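Home | Newsletter | Back Issues | Letters | Subscribe

The Case Against the Clothes Swap (Which I Am Going To Again)

30/06/2025
6 min read
Shares 214 | Comments 2

By Merja Turunen

The Herkby summer clothes swap is coming back in August, and the sign-up sheet is already on the library door with my name on it. I did not put my name on it. I recognize Ulla Laaksonen's handwriting, and so would anybody who has ever been signed up for something by Ulla Laaksonen.

If you have managed to avoid the swap so far, the idea is simple. You bring clothes you don't wear. You hand them in at the door and get a paper ticket for each piece. Then you go around the room and trade your tickets for clothes that somebody else doesn't wear, which you will also not wear, and which you will bring back next year. I have a green corduroy jacket that has been through this four times. It has spent more evenings out than I have.

Last summer 495 pieces came in and 400 went home with new owners. I know this because Ulla read the numbers out over the microphone, twice, the second time slower. What she didn't read out was how many of those 400 went home with the person who brought them. I would put my own household down for at least one, a gray cardigan my husband handed in at the start and found an hour later on a different rack. He was thrilled. He said it was just like one he used to have.

I bring this up because the rules are changing and a few of you have written in, some of you in capital letters. So let me go through what I've been told.

The tickets are staying, but they no longer roll over. If you have a drawer full from past years, they are now bookmarks. A reader from over in Skarnthorpe tells me she has been saving hers toward a winter coat, and I'm sorry to be the one to break it to her. There is still time to write to Ulla, who will answer kindly and at length and will not change her mind.

Coats count as two tickets. Shoes count as one ticket, and a pair is one item, which apparently had to be written down. Socks are not accepted. Neither is swimwear, and there was a long discussion about scarves that I left before it finished.

Everything should be washed before you bring it. "Aired" was the word used on last year's flyer and it was read generously. Check the pockets too. I once took home a perfectly good raincoat with a dentist's appointment in it and felt bad enough to call and let them know the patient might be late.

Sorting is the part that needs hands, and it goes slower than you'd think. Each piece gets looked over for holes and missing buttons, then goes to the racks, the hat table or the mending pile. The mending pile is where optimism goes to lie down. Hats used to be mixed in with everything else until somebody sat on a straw one, and now they get their own spot near the window. 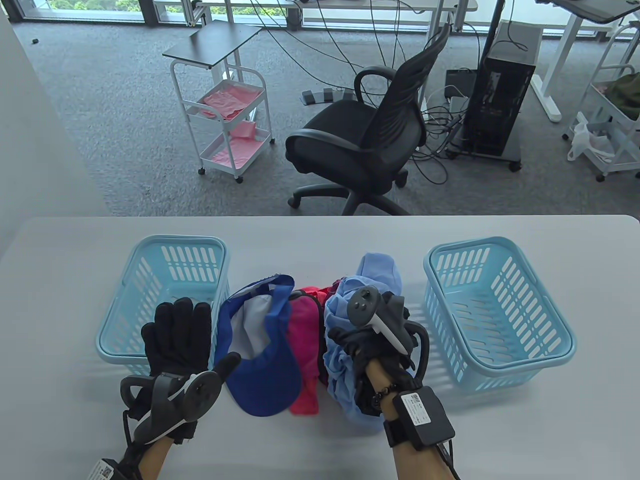
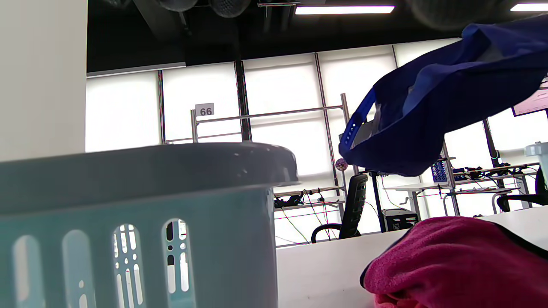
Baskets and clothes, mid-sort.

If you want a sorting shift, be warned that you will form opinions. After an hour you will know which decade every blouse in town came from. You will find out how many people bought the same striped sweater, and you'll start to look at your neighbors and picture them in it. You will also be tempted to set things aside for yourself. This is against the rules, and the rule is called the Laaksonen rule, after the person who broke it. It was a very nice belt. We have all moved on except for the people who wanted the belt.

Then there's the matter of the name. The swap has been called the swap for as long as I've lived here, but this spring somebody felt it needed a brand, and for two weeks we were all getting emails about Clistisora. I thought it was a skin condition. It was explained to me that the word suggested both closets and stories, and that it had tested well, although with whom I couldn't find out. There was going to be a banner. The banner was priced, and we are the swap again.

I said at the top that this was the case against, so I should make it. The case is that I already own enough clothes. So do you. I come home every year with a bag the same size as the one I left with, and the closet door still has to be closed with a hip. My daughter pointed out that if I just took the bag for a walk around the block I'd get the same result and be back in time for dinner.

She's right, and I've thought about it. But two years ago I picked up a wool skirt, dark brown, heavy as a rug, with a waistband somebody had taken in by hand with tiny, slightly crooked stitches. I've worn it every winter since. A woman stopped me in the bakery last December and said her mother had had one like that, and we stood there blocking the rye bread for a good ten minutes while she told me about her mother. I didn't ask if it was the same skirt. She didn't either. The people behind us would have liked us to hurry up.

So the corduroy jacket is going back in the bag, along with some pants I was lied to about by a mirror. If you'd like the jacket, it's a medium, the lining is sound, and the left pocket is deeper than the right for reasons I never got to the bottom of. You can't reserve it. I asked.

Sign-up for drop-off and sorting is on the library door until the end of July. Bring your own pen, as the one on the string has gone. If your name is already on there and you don't remember writing it, talk to Ulla.

2 Comments | Share | Previous Item | Next Item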